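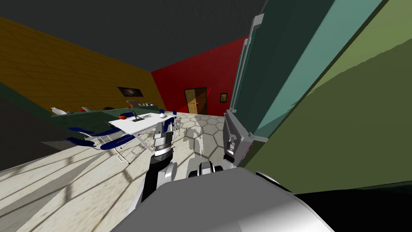

Ochre yellow on the long wall, red on the end wall, brown wood door.

How to Paint Two Strong Colors That Meet in a Corner

I put this off for ages. One bold wall is easy, but two of them side by side means a clean line right down the corner, and my first try (in our hallway on Mersha Street, sorry to my family) looked like it was done with a fork. My neighbor Zewditu Asfaw finally showed me her way and I've used it ever since!

Paint the lighter color first. Yellow is weak stuff and it will take two coats, maybe more, so let it wrap around the corner onto the other wall by an inch or so. Then go have lunch and leave it alone overnight. I mean it, overnight. I peeled tape at 43 minutes once and half the edge came with it.

Next day, run your tape down the yellow side, right in the corner, and press it in with an old plastic card. Now brush a thin layer of the yellow over the tape edge. Sounds backward, but any paint that sneaks under is yellow on yellow, so who cares. Once that's dry, cut in your red with a small angled brush, pulling away from the tape, and roll the rest.

Red needs a gray primer under it. I skipped that in April and went through two extra cans, grumbling the whole way.

Pull the tape while the last red coat is still a little tacky, slowly, folding it back on itself. If you get a few bumps, fix them with a tiny artist's brush and a steady hand, and wait a day before you hang your pictures back up.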